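August, evening, tea going cold beside me

My knees are telling me I spent the day bending, and they're right. We finally did the big sort-out at Mokden, the one Nadiia has been threatening since the spring, and I came home with dust in places I didn't know dust could get to and a head so full of odds and ends that I'd better put them down before bed or I'll be lying there mentally labelling things until two in the morning.

I'd promised to be there by nine and was, more or less (the bus from Storkby sat at the lights by the bakery for what felt like a whole season). Nadiia Horobets had the kettle on and a roll of masking tape on her wrist like a bracelet. Ihor had brought date squares his mother made, still in the pan, and I'm sorry to say that I'd eaten one before I had my coat off, and a second one before I'd picked up anything heavier than a mug. It's a lovely bright place to work, I'll give it that, even if all that white makes you want to wipe everything twice.

The plan was simple enough. Everything that had drifted onto the tables over the past few months was to be picked up, looked at and given somewhere to live. Three piles, she said: keep here, somebody's, and goodness knows. By ten o'clock goodness knows was winning by a mile.

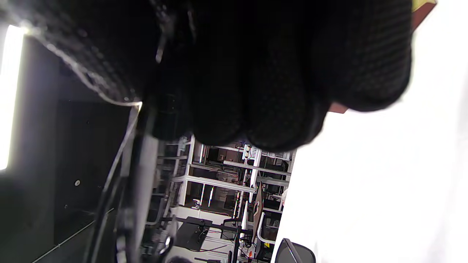
What do you do with a cable when you can't tell what it belongs to?

Coil it, tape a scrap of paper to it with the month written on, and put it in the drawer by the door; if the drawer gets opened in spring and the cable's still there, out it goes.

I'm quite proud of that system, which I worked out with Stefaniia over the date squares, and which I intend to bring in at home as well. My own cable drawer is a disgrace. I believe there's a charger in there for a phone I gave away before we moved. Stefaniia says hers has a whole telephone in it, the kind with the curly cord, and that she opens the drawer sometimes just to say hello. She's also got 4 extension cords and can never find a single one of them in December when the lights want plugging in, so I don't feel quite so bad.

The morning went to small things. Pens that work in one cup, pens that don't in the bin (I tested every last one on the back of an envelope, and it looked by the end as if a very anxious person had been signing their name). Myroslav Stasiv took the screws. He has the patience for it, and he likes to hum while he sorts, always the same tune and always stopping just before the good bit. He'd bought a box of little Trandska drawers for them, 60 in the set, and of course once you've got that many drawers you find yourself wanting a different kind of screw for each one. I left him to it. He was happy as anything.

I, meanwhile, did the tables, which is the job I like best, because you get to see a clear patch growing.

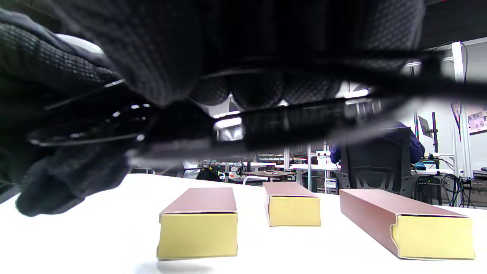

I have a weakness for a good box, and I know it. My aunt kept every chocolate tin she was ever given and I used to think it was funny, and now I've a cupboard of my own that I have to close with my hip. So you can imagine how long I spent fussing over the set with the reddish-brown bodies and the pale yellow ends, three of them lying flat on the white table with their yellow faces turned toward the front. Such a nice pair of colours together! Like gingerbread and custard. I moved them a bit to the left, then back again, then decided they ought to stay together wherever they went, and Nadiia, passing behind me with an armful of something, asked if I'd like a moment alone with them. I said I would, thank you. They're in keep here now, and I wrote the label in my best printing.

Lunch was soup from the Bratu counter on the corner, lentil, a little heavy on the cumin but very welcome. Aisling Buckley joined us for that part and told the whole long story of her kitchen renovation, which was supposed to cost her $3000 and take the length of her holidays and has done neither. She's washing her dishes in the bathtub. She told it so well that Ihor had to put his spoon down. I told her she could come and use our sink any time she liked, and I meant it, though I did then remember the state I'd left it in this morning and hoped she wouldn't take me up on it tonight.

After lunch we all slowed down, the way you do. The light had got very strong and the pile I was dreading was still sitting there. Goodness knows hadn't shrunk at all. If anything I think people had been sneaking things onto it while I was rhapsodizing over boxes. 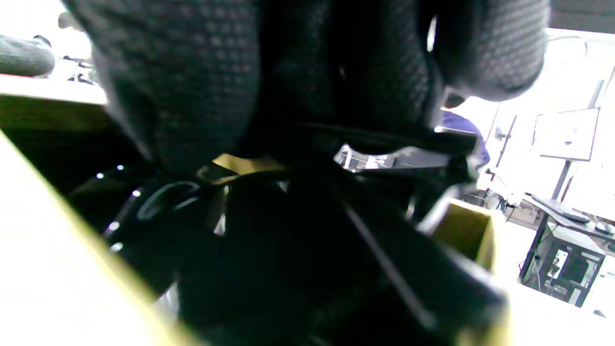
My rule for the mystery pile is that everything gets one fair look and one good guess, and then you have to put it down and move along. It's a hard rule to keep when you've a curious nature. I broke it almost straight away over a black thing with a narrow yellowish-gold band across it and a bit of silver bracket showing beside the band, because the gold cheered me up after so much black and grey. Stefaniia guessed it was part of something for music. Ihor guessed luggage, with great confidence, and couldn't tell us why. I'm no wiser now than I was then, but I've written "gold band" on its label, so at least whoever's missing it can ask for it by its best feature. The light beige wooden shelf I've marked down for a proper wipe next time, end to end, once we've agreed what's allowed to live on it.

Then came the somebody's pile, which turned out to be the sociable part of the day. You hold a thing up and call out, and people answer from all over the room. An umbrella went home with Myroslav, who'd been getting wet since May and blaming the forecast. A single mitten (in August!) found no takers. A library book was so overdue that Aisling offered to return it in a false moustache. And there were sunglasses, of course, there are always sunglasses, thick black frames and dark smoky lenses, the sort that suit everybody and that everybody has owned at some time, so you'd think someone would have claimed them.
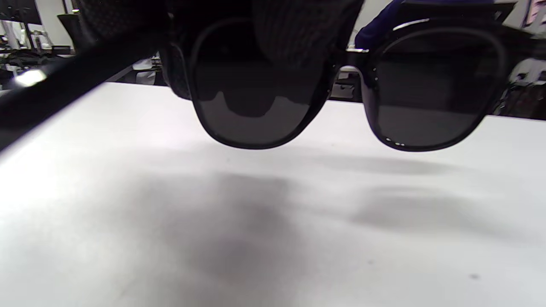
We tried the whole room and then we tried it again, louder. Ihor said they might be his cousin's, but his cousin hasn't been in since Easter and by his own account would lose his ears if they weren't attached. In the end Nadiia put them in the basket by the coat hooks with the mitten and a very nice scarf, and wrote a note saying they'd stay there until the end of the month and then go to the thrift shop. I have my eye on the scarf. I've told her so, to be fair to everyone.

We stopped at five. There's still the tall cupboard to do, and I could see Nadiia looking at it while she rinsed the mugs, so I expect we'll be called back before the summer's out. I carried the date square pan out to Ihor's car for him and he gave me the last one wrapped in a paper towel, and I ate it on the bus.

Must remember: more masking tape, return Stefaniia's good scissors (in my coat pocket, I walked off with them), phone Aisling about the sink. And clear our sink first.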